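3.2 Creases and lint on the folded shirt

The shirts were washed at Skamitz and folded on a white table.

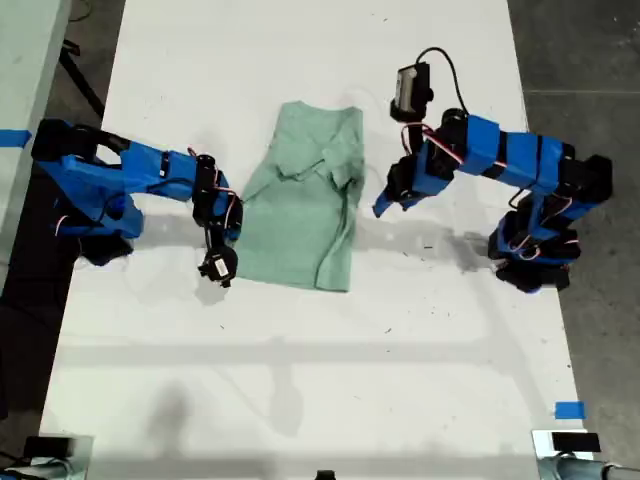 We scored each fold for the straightness of the hem and for creases. Of 233 folds, 14 were repeated.

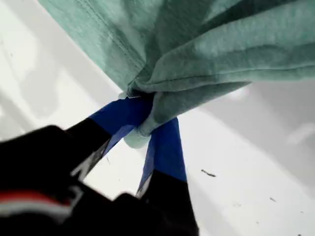

Knit cotton keeps the mark of a pinch longer than woven cloth does. Where the green fabric is gathered into a tight bunch, small folds form at its tip - we scored these apart from the broad folds. 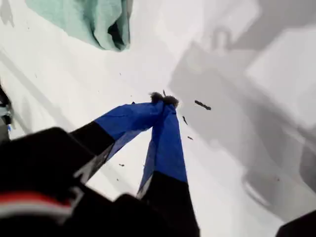 Lint was scored by Ondrejka on a separate sheet.

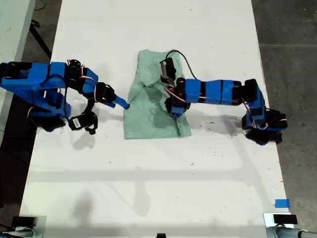 Figure 4. Light green cloth on the table, rumpled, with creases.

Both scores are compared in Section 3.3.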